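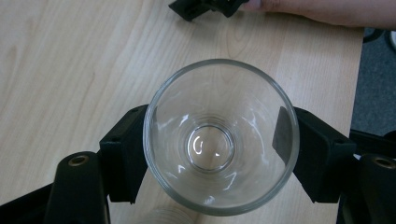

Tapered tumbler, clear glass, viewed from over the rim.

Aug 12, 2018
Glassware review, Pundgate workroom. Entry by Mawar Pelupessy.

The tumblers for the Etura tableware list were examined today, continuing the work begun in July. The pattern is a plain one: wide rounded rim, walls sloping inward to a smaller base, and a domed bottom which acts as a weak lens. The grain of the pale wood beneath shows through it slightly enlarged. Colleagues reading marks through the base should allow for this.

The rim has a faint greenish-grey tint at its outer edge. This is usual in thick clear glass and is not to be entered as a fault.

Capacity to the brim was taken by weight of water at 400 ml. Of the batch, 9 pieces were set aside for small chips and are on the lower shelf with a paper slip in each. They should not go back into the Tjoa crates – the dividers are too tight for a damaged rim.

The stock book gives 1,137 tumblers across both stores. Ivar is to confirm the figure before the next order is placed.

Remaining: repeat the capacity reading on a second piece, and replace the worn drying cloths. Glasses are to be stored upright, one layer deep, until the new shelf liners arrive.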